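Chart Tuesday, and the wrong game won

22 Mar 2022

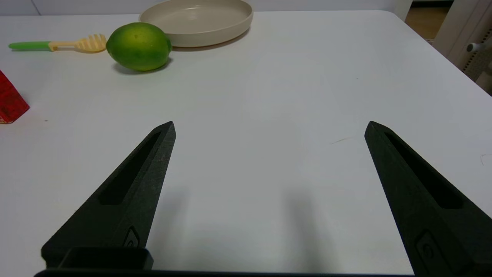

Asmaa Filali reckons I take the weekly game charts far too personally, and that a grown woman shouldn't be sulking into her porridge over what other people bought on the weekend. She left that in the comments under my last entry and I've been composing a reply in my head ever since. So, Asmaa, you're right, and I'm going to do it again.

Fallden is out of the top spot. Knocked off by Stevens Rally, of all things! I've nothing against a rally game (I lost most of January to one) but it's the same cars and the same muddy corners as the last instalment with a new menu colour, and it goes straight in at number one because it's in every catalogue and half price if you trade in two old ones. Fallden slid to third. Coltisow is second, which I can live with, because Coltisow is lovely and my nephew has been humming the fishing music at me since Christmas.

What really got me was Tresus. It came out on Thursday, I'd been looking forward to it for ages, and it landed at number 12. Twelve! Behind a quiz game and a thing where you run a hardware shop. I know it's only the boxed copies that get counted and most people my age and under just download it from the couch, so the chart is a bit of a museum piece. Still. I went to the actual shop on the actual day and paid full whack, and I'd have liked to feel part of a crowd.

The bloke at the counter said they'd had nine copies in and sold four, mine included. He'd put them on the bottom shelf next to the headphones. I moved one up to eye level when he went out the back. Not sorry.

Anyway, how is it? I've played it three nights running and I'm still not sure. It's set in a gold rush town in 1869 and you're the new assayer, so you weigh everyone's nuggets and decide who to be honest with. The first evening I thought it was the dullest thing I'd ever bought. Second evening I looked up and it was ten to one and I hadn't hung the washing out. There's a widow who keeps bringing in the same bit of quartz, and I gave her too much for it, and now the bank manager won't speak to me. The map is a shocker though. You can't put your own markers on it, and I've walked to the wrong creek so many times I've started writing directions on the back of the gas bill.

The reviews have been all over the place as well. One said it wanted over 200 hours of your life and didn't deserve ten of them, which made me laugh, but then he also gave Stevens Rally top marks so I've stopped reading him.

Fallden I'll go back to when I've finished, I've only got the lighthouse bit left and I've been saving it like the last biscuit. Five weeks on top was a good run for a game made by such a small crew, and I hope they all went out for a decent dinner.

Must ring Mum before bed, and find the charger for the second controller, it was behind the telly on Sunday and it isn't now. Then one more go at the creek.

Contact | Older entries | © 2022 All words my own | Back to top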